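Darkutari Opens Its Long Table for Lunch-Tray Month

If you've been by Darkutari lately you've probably noticed the front counter is gone and the long line for coffee now bends the other way. I stopped in on a gray February morning to find out what they were up to, and I ended up staying through lunch (my editor is used to this).

The news is that Darkutari, the community kitchen two doors down from the Avcı bakery, has started a month of tray lunches. You grab a tray, you pick what you want from the table, you sit wherever there's room, and when you're done you clear your own place. The suggested price is whatever you can manage, and the first 300 lunches are already paid for thanks to a winter fund drive that brought in $3,590. I gave ten bucks to that drive and then forgot all about it, so it was fun to see where the money went!

Drahomíra Oravec runs the kitchen and she is very, very particular about trays. She spent a good part of January picking them out. She wanted a raised edge so that a tomato can't go rolling off onto the floor, and she wanted them big enough for a napkin to lie flat without getting soup on it. "A plate is for one thing," she told me. "A tray is for lunch."

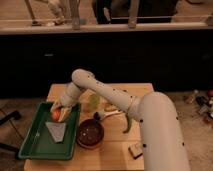

I asked her what people have been taking most and she didn't even have to think. Bread, then fruit, then more bread. The soup comes third, which hurts her feelings a little, since the soup is the part she gets up at five in the morning to make. When I was there it was lentil with a lot of lemon, and I thought it was terrific. I had two bowls and would have had another if I hadn't seen the line.

The kitchen served 2,793 meals last year, mostly suppers, mostly handed out in bags at the side door. Lunch is a different animal. People stay. They talk. A man I'd never met before explained to me, over the course of an entire pear, why he has given up on his furnace. Two girls from the high school were doing chemistry homework at the far end and got a lot of help they hadn't asked for.

Not everything has gone smoothly. The dishwasher, a secondhand Brindex, gave out on the second day, and they were washing by hand for most of the first week. Drahomíra says the repair part is on its way and in the meantime she keeps a sponge within reach and puts anyone who stands still to work. I dried cups for a while — badly, I was told — and got moved over to folding napkins, which go into triangles here. There is a right way to do it. The wide edge gets pressed down with the side of your hand, and then you leave it alone.

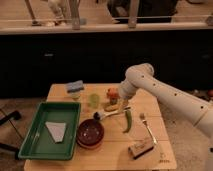 What to know before you go

Lunch runs from 11:30 in the morning until 2, every weekday through the end of the month. Come early if you want the good bread. Avcı sends over whatever came out of the oven that morning, and on my visit the seeded loaf was gone by noon.

There are seats for 108 people if everyone squeezes in, and fewer if folks keep their winter coats on the chairs. Coat hooks are in the back hallway, past the restrooms. Please use them!

You don't need to sign up, and you won't be asked for anything at the door. There's a jar if you'd like to chip in. Groups bigger than eight should call ahead so the kitchen can set out more bowls.

They could also use a few things: mugs and small cups, soup spoons, clean cotton cloths for napkins (plain colors are best), and lemons. You can leave donations at the side door any time before 10 in the morning. Flerkitz, the hardware store across the street, is holding a box behind its register for anyone who can't make it that early.

Drahomíra hopes to keep the lunches going in the spring, at least a couple of days a week, and she'll make up her mind once she's seen how the lentils hold out. I'm planning to be back before then for the split pea.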